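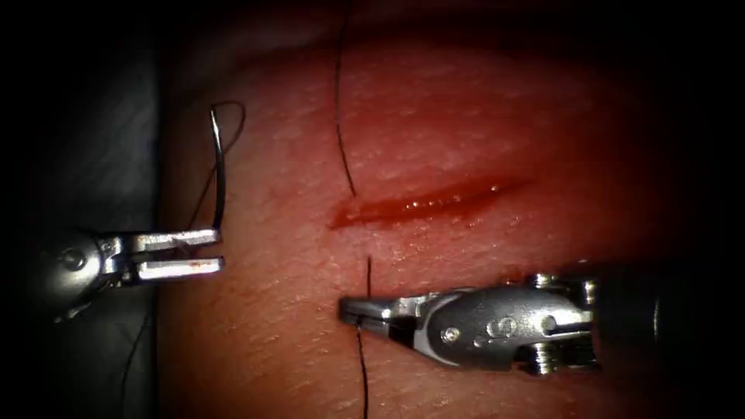 Yolanda Salazar and Yesenia Bedoya

Chapter 6
Learning to Suture from Demonstration

Closing a straight cut looks like one job. Ask a surgeon to talk you through it and you will hear a dozen small ones: pick up the needle, turn it, find the entry point, push, let go, grab the tip on the far side, pull the slack. Each step leaves the thread in a new shape, and thread is wonderfully hard to model!

Look at how the work is shared in the opening picture. One instrument holds its jaws open beside the curved needle while the other has its tip at the black thread, just below the incision. Any controller for this task has to answer for both arms at every moment – and for a suture that bends, loops and slips behind things.

In this chapter we take up a method we love teaching, imitation learning with short action sequences. The policy sees camera images and predicts the next 40 motion commands for both arms, then looks again and revises. We train it on the Bratley set, 153 recorded stitches on tissue pads, and compare it with the Dovska planner from Chapter 5, which needs an explicit model of the thread.

Section 6.1 covers how demonstrations are recorded and cut into steps. Section 6.2 builds the policy. Section 6.3 gets to our favorite part, recovery – what the arms should do when a grasp misses. Before you start, review the notes on wrist kinematics in Chapter 3, and keep a piece of string on your desk. You will want it for Exercise 2.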